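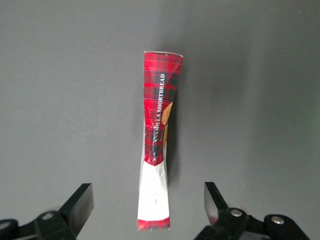

A buyer at Whitfield wrote to us in April that every gripper page she had read showed the thing picking up a wooden block, and that what she needed to know was whether it could take hold of a bag with air in it and not turn the contents into crumbs. She asked us to please say so plainly, one way or the other.

So, plainly: yes, the Modotby two-finger gripper will handle thin film packs, provided you set it up for them, and most of this page is about how to do that (we do go on a bit, but we'd much rather you read it here than find it out at the bench!).

Modotby Two-Finger Gripper, Flat Plate Set

The fingers are flat black plates with beveled tips, carried on pivoting links. The bevel helps the tip slide in beside something light without pushing it along, and with snack wrappers that matters more than raw strength. A wrapper like the vanilla shortbread one, pinched in at the middle and wider at both ends, gives you a choice of where to hold it, and our advice is to start low and work your way up until you find the spot your own packs like best.

Opening between plates: 90 mm
Finger plates: flat, beveled tip, black
Wrist camera bracket: included
Camera: sold separately
Trial loan: 14 days

How it did against the others

We tried three sets of fingers on the same bench in our Hollport workshop, with the same arm and the same wrist camera, on a mix of film packs, small boxes and tubes. We made 442 picks in all. The flat plates held on through the whole move in 285 of the 300 picks we gave them. The other 142 were split between our ribbed plates and our soft pads, and we stopped those early, once we had a feel for where each one belonged.

The ribbed plates are lovely on cardboard and they left marks on film, so we can't recommend them for anything that goes on a store shelf. The soft pads were the gentlest of the lot. They're also thicker, and when packs stand close together there often isn't room to get them in. If your items are well spread out and you aren't in a hurry, do have a look at the pads, they may suit you better than this set.

Most of the misses with the flat plates came from shiny packs. Glare on crumpled film can throw off the camera's idea of where the edge is, and the arm comes in a little to one side. Moving the lamp helped us a good deal, and so did a plain matte gray surface underneath.

Setting up for film packs

Begin with the lowest grip force and raise it one step at a time. Open the fingers all the way before coming in, and check that both tips show in the camera view. Close slowly, pause, lift an inch or so, and pause again before you swing the arm. Keep the plates clean with a dry cloth.

What comes in the box

Gripper body with flat plates fitted, camera bracket, mounting screws, one hex key, cable, and a printed setup sheet. The Plekstead controller is ordered on its own page. If you already have one from our older gripper it will work with this one too, after a software update.

Trial loans go out from Hollport with return postage paid. Send us a note about what you're packing, and if you can spare a few empty wrappers, tuck them in with the order form and we'll pick the starting settings for you.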